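Pradaldale hand-held gripper: a month of picking things up

Gallery, Jul 24, 2023
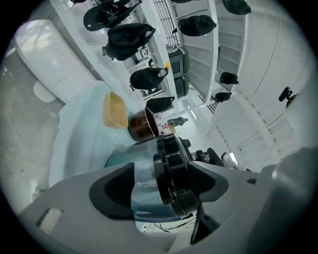 Clear container with a black ribbed lid, held between the two finger pads. The bowl and cup are on the cloth behind it.

We have had the Pradaldale hand-held gripper on loan at Kamthorpe and I have hardly put it down. You hold it, you squeeze, the pads close, and the camera on the tool records what the fingers were doing. No arm, no cage, no afternoon lost to calibration! Graziella Bianchini had hers going before I'd found the second battery.

The kit comes in one padded box: gripper, two pairs of pads, a charger, a short cable, and a licence for the Negri software that sorts your recordings into separate grasps. Ours was unit 573. The price is 1418 pounds with the standard pads, or 1804 with the soft ones added (get the soft ones if you can stretch to it).

Pads
The standard pads are black and grip well on smooth plastic. Lids with ribs are a joy – you can feel the pads settle before you lift. Very thin things, such as a single sheet of card, are still a struggle, and Fulvio Rizzi ended up sliding them to the table edge first.

View
The lens is very wide, so you get the fingers, the object and a great deal of the room in one go. The corners fade to black, and straight shelves and walls bend a bit. It bothered me for a day and then I stopped noticing. Cinzia Villa trains with the recordings at Nokcombe and leaves the corners exactly as they are.

Weight
Fine for short sessions. After an hour my wrist wanted a rest, and Mitsuko Yokoyama, who has smaller hands than mine, would like a slimmer handle. Pradaldale do sell a wrist strap, though we haven't tried it.

Battery
I ran one charge through a whole morning with a tea break in the middle and still had 29 per cent left. Charging is slow, so plug it in over lunch.

Software
Plain and quick. It found nearly all our grasps by itself, and the ones it missed were mostly where I had dithered and let go halfway. Exporting is one button. The manual is thin on file naming, so Welington Sales wrote us a page of notes, and I'm happy to pass it on to anyone starting out.

Spares
Pads are held on by two small screws and swap in a couple of minutes. Keep the little key somewhere safe – mine lives on a hook by the kettle now. We've asked to keep the loan unit until February.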